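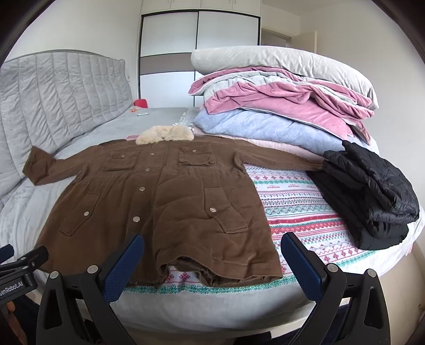

A brown corduroy coat with a cream collar, laid out on a bed.

Winter coat collection opens in August

The Hendley coat collection is starting early this year. Last winter we gave out 275 coats and had requests for 363, and most of the shortfall was in men's large and in children's sizes 8 through 12. Starting in August gives people time to go through their closets before the first cold week, when everyone wants a coat on the same day.

Drop-off is at the side entrance of the Rangel Street hall, 9 a.m. to noon and again from 4 to 6 p.m. Please don't leave bags outside after hours. We lost two full bags to rain last October and had to throw most of it out. If you can't make those times, call the front desk and Marlene Andrade will set up a pickup. She covers Hendley and the Kakar Road apartments. Anyone farther out will need to bring coats in or send them with a neighbor.

What we can take: coats, parkas, rain jackets with a lining, snow pants, hats, gloves and scarves. Wool, corduroy, down and fleece are all fine, and so is fake fur. Coats need a zipper or buttons that work. A missing button is okay if you send a spare along, since Burgi Ortner has offered to do small repairs again. She can't replace zippers this year.

What we can't take: suits, shoes, blankets, and anything with a strong smell of smoke or mothballs. We also can't use leather that has cracked.

Please wash or dry-clean coats before you bring them. Check the label first. Corduroy usually does best turned inside out on a cool, gentle cycle and then hung up to dry. Brush it with the ribs while it is still a little damp and it will look a lot better. If a collar comes off, take it off and wash it by hand. Look through the pockets, too. Last year we found house keys, a hearing aid and a paycheck, and only the keys made it back to their owner.

Pin a piece of paper to the front with the size on it. Write "men's," "women's" or "child's" as well. Sorting took 13 evenings last fall, and most of that time went to looking for tags.

The cleaning fund stands at $3,000, enough to cover dry cleaning for coats that come in without it, but we would like to save that money for new children's gloves and hats. Checks can be left at the front desk with "coats" on the memo line.

Ademir Lins is looking for four people to help sort in the evenings and one person with a van. No experience needed, but you should be able to lift a full bag. Leave your name and number with him at the hall.

Coats will be given out at the same hall once sorting is done. The dates will be in the next newsletter.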